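Household Task Readiness: Inspection Checklist with Comments
Table Clearing and Crockery Handling
Mirine Domestic Automation Programme, April 2019
Inspecting officer: Elspeth Mowat

This checklist is to be completed before any crockery task is put forward for unattended machine trial. Each item is marked Met, Partly met or Not met. Comments form part of the record.

Section A. Work area

A1. Table stands level and does not shift when leaned upon. Met.
A2. Crockery is of one pattern and free from chips. Met.
A3. Cables are kept clear of the operator's feet. Partly met. Comment: route to be taped down before the next inspection.
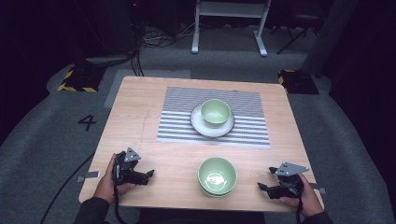
Reading time: 8 minutes with annexes

A4. Floor position is numbered and entered in the log. Met. Comment: position 4, wooden table, striped placemat, pale green bowls.
A5. Grippers are worked by hand for the whole of this stage. Met.

Section B. Approach

B1. Fingers open wider than the wall of the bowl before the descent begins. Met.
B2. Operator can halt the movement at any point. Met.
B3. Saucer remains in place as the bowl is approached. Partly met. Comment: glazed surfaces throw back the overhead lights, and the Skuvley depth software has read such highlights as edges. Dimmer lighting is to be tried.

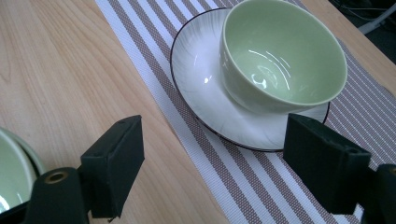 B4. Cloth or mat does not ruck under contact. Partly met. Comment: the MacAulay finger pads drag on woven fabric if lowered too far. A clearance of 8 mm is advised.

Section C. Lift and placing

C1. Rim is held between both pads, one inside and one outside. Met.
C2. Second gripper keeps clear until called for. Met.
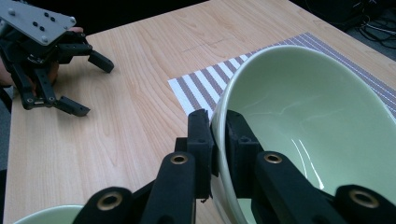

C3. Bowl is set down without a drop. Partly met. Comment: of 967 hand-guided lifts logged since December, 29 ended in a drop or a hard landing.
C4. Same task completed by the Giltano arm without help. Not met. Comment: the arm copes with a single bowl on a bare table. Stacked bowls still require a person.

Overall finding

Clearing a table is not yet approved for unattended working. Hand-guided recording may continue, and the case will be reviewed when the log passes 2000 lifts. Items A3, B3, B4 and C3 are to be inspected again at that time.

Signed: E. Mowat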